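Isby Opens Free Clothes-Folding and Mending Evenings for New Renters

December 22, 2014

Isby, the neighborhood home-skills project, is starting a new season of free evenings for people setting up their first bedroom, and we could not be happier with how quickly they are filling up! The sessions cover the everyday jobs that come with living on your own: folding, sorting, sewing on a button, and getting a week of laundry put away in a space with no closet to speak of.

The idea came out of a small trial in September, when we expected a dozen people and 157 signed up. Many of them were renting single rooms where the bed is also the folding table, the ironing board and the place the clean clothes sit until morning. So that is how we teach it. Every exercise can be done on top of a bed, with no extra furniture and nothing to buy.

"I grew up in a house where my grandmother did all the folding, and then I moved out and had a heap," said Margit Csonka, who leads the evenings. "People come in a bit embarrassed about their own heap and leave wanting to do their sister's."

Each evening runs 2 hours. The first half is folding – shirts, trousers, sweaters, and yes, the fitted sheet, which gets its own 15 minutes and usually a round of applause. The second half is mending, with thread and needles on hand for anyone who brings a loose hem.

A booklet goes with the sessions, written by Margit Csonka with Matvii Tymoshchuk and printed by Agbayani. We have 1,000 copies, and almost 800 are already spoken for by housing offices and student residences.

From the booklet: trousers on the bed

Lay the trousers flat, waistband at one end and legs straight down the bed. A firm surface such as a slatted sleeping mat makes it much easier to smooth out the creases below the waist. Bring one leg over the other, line up the seams, then fold up from the hems.
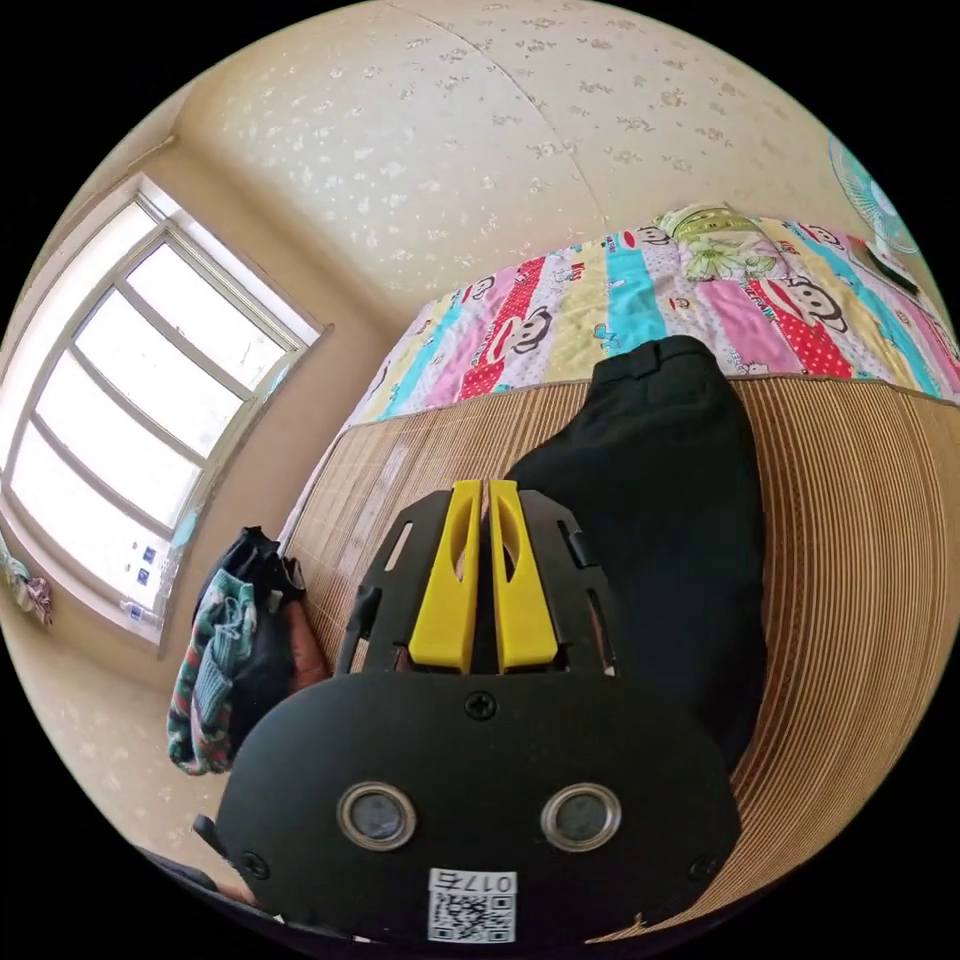 How to join

The next evenings are in the upstairs room at Varnik, with a second group at Astance once the heating there is fixed. Places are free but please sign up at the Isby front desk, and bring three pieces of clothing you find annoying to fold. Children are welcome with an adult.

Copies of the booklet can be picked up at the same desk while they last.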